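The sim said it was fine

I want to get this down before I lose the thread, so excuse the mess.

Last November a mobile arm at the Stomora site closed its gripper on nothing, reported a good grasp, drove off and then "placed" the nothing on a shelf. It did this all night. 111 picks logged as complete. Some of them were. By the morning shift there were parts bins under the wrong labels and one bin on the floor across a walkway, which Rajkumari Rawat found with her shin. She's fine. Bruise. But a full bin on a walkway at 4 in the morning is a safety matter, and I got tired of hearing it called a data quality issue.

So. What went wrong.

The short version is that the arm decides it's holding something by how far the fingers close. If they stop early, there's an object. If they go all the way, there isn't. Simple, cheap, works. Except one finger linkage had picked up grit and was stalling a little short. The controller saw the fingers stop early and said great, got it. Every time. There's a camera on the wrist that could have told it otherwise in a second. It wasn't being asked.

And the reason it wasn't being asked is my actual subject here, which is simulation, and what we let it sign off on.

The whole pick routine was tested in Flodlow, our simulator, before it went near a floor. Thousands of runs, different rooms, different lighting, different junk on the walls. Lucinda Baptiste built most of those rooms and they are good rooms. I have no complaint about the rooms. 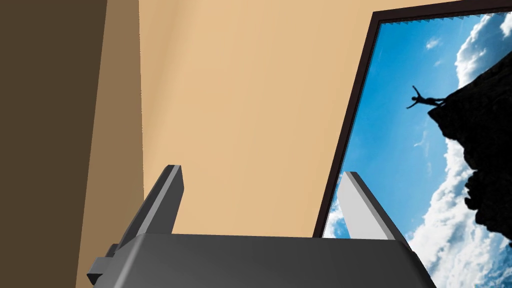 My complaint is about the fingers. In Flodlow the fingers were perfect. They opened when told and closed when told, both sides the same, no grit, no drag, no worn pin. We had spent months randomizing wall color and almost no time randomizing the one part that touches the world. A simulated gripper that can't jam will never teach you anything about a jammed gripper. Sounds obvious. It was obvious to me too, afterwards.

When I said this at the review I got the usual answer, that you can't model everything. True! Nobody asked for everything. I asked for a sticky finger. Lucinda put one in on a Sunday and it took her about 2 hours, most of which was waiting on a build. The old routine failed on the first run. Same fault, same happy green checkmark, same drive to the shelf with open air between the fingers.

That bothers me more than the original fault does. Hardware wears out, fine, grit gets in everywhere. But we had the tool to catch this sitting right there and we used it to prove that the thing worked when everything worked.

I've heard people at Tsang blame the vendor. The arm is a Gimow, it's on its second set of fingers, and the maintenance sheet says to clean the linkages weekly, which wasn't happening. So yes, there's blame for the maintenance schedule. But I don't like a system where a skipped cleaning turns into a bin in the dark where people walk. There should be something in between those two events, and that something should be a robot that checks.

What I'd do, if anyone is asking:

Stop treating finger position as proof. Look with the camera after every close. It adds a bit of time per pick and I don't care.

Five empty grasps in a row, stop and call a person. The old limit was no limit.

No release goes out on a clean sim score unless the faults were turned on for the run. Stuck finger, slow finger, dead encoder, a camera that freezes on the last image. If nobody has broken it on purpose then it hasnt been tested, it's been demonstrated.

And write down near misses as near misses. The first report on Rajkumari's bin had the word "variance" in it. She read it out loud to the rest of us and then put it back on the table.

I'm not against simulation. I'd be out of work with out it, and I would much rather watch an arm do something stupid on my screen than next to a person. I just want it to do the stupid thing there first. At the moment we are very careful to make sure it never does.

The arm is back running, by the way. New linkage, old software, with the update due "soon." I walk around it.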